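Section 4: Setting Up the Two-Tier Plant Stand

Familville Home & Patio Guide, Murkon stand with potted artificial flowers

Welcome back! If you have come straight from Section 3, your blue side panels and your white slats should be sorted into two piles by now, and you can put the kettle on before we go any further. If you skipped ahead (plenty of people do), please go back and sort them, because the slats for the top shelf and the slats for the lower tier look very much alike until one of them won't fit.

Before you begin

You will need the stand parts, the bag of screws marked 122, a small screwdriver, and the flowers in their white ribbed pots. Spread a mat or an old blanket over the floor so the painted edges don't get scuffed. Keep your toolbox close by but off to one side, with the lid latched, so that the little screws stay put when you reach across it.

4.1 Putting the frame together

1. Lay one wavy side panel flat on the mat with the screw holes facing up.

2. Fit the lower slats first. Push each one into its slot and turn the screw just until it catches. Leave them all a little bit slack for now.

3. Fit the top slats the same way, working from the back edge toward the front.

4. Lower the second side panel onto the free ends. This is the fiddly part, and a second pair of hands is a great help. Start at one end and ease the slats in one after another, like closing a zipper.

5. Stand the whole thing upright and press down gently on the top shelf. When all the feet sit flat, go around and tighten every screw.

CAUTION: Do not overtighten. The slats are wood and will split at the ends if you lean on the screwdriver. If a slat does crack, ask for spare part 907, which comes as a single slat with its own screws.

Note: A slight rock from side to side usually means one screw on the lower tier was missed. Check those before you start folding up cardboard to put under a leg.

4.2 Arranging the flowers

6. Fluff the flowers before they go anywhere near the stand. They travel squashed, and the stems are happy to be bent outward, a little at a time, until the blossoms have some room. A hair dryer on its cool setting does wonders for creased petals.

7. Set the pots on the floor around the stand and live with them there for a few minutes. It is so much easier to swap colors at this stage, and you may find you like a pot or two down beside the legs.
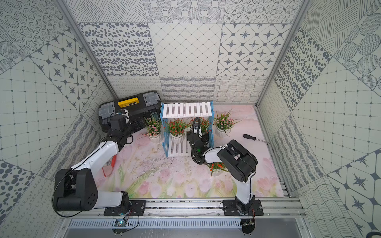 Fig. 4-2. Stand assembled, pots set out around it.

8. Move the pots you have chosen up onto the slats, tallest toward the back. Each pot should rest across at least two slats.

CAUTION: Never lift the stand by its top shelf with pots on it. Clear both tiers, then carry it by the side panels.

4.3 Looking after everything

Dust the flowers with a soft, dry paintbrush whenever they start to look tired. The pots can be wiped with a damp cloth, and so can the slats, provided you dry them right afterward. Please keep the stand out of standing water.

For missing parts, write to Gayan Wijesinghe at the Familville parts desk and quote kit number 2177.

Continue to Section 5, Adding the Hanging Hooks.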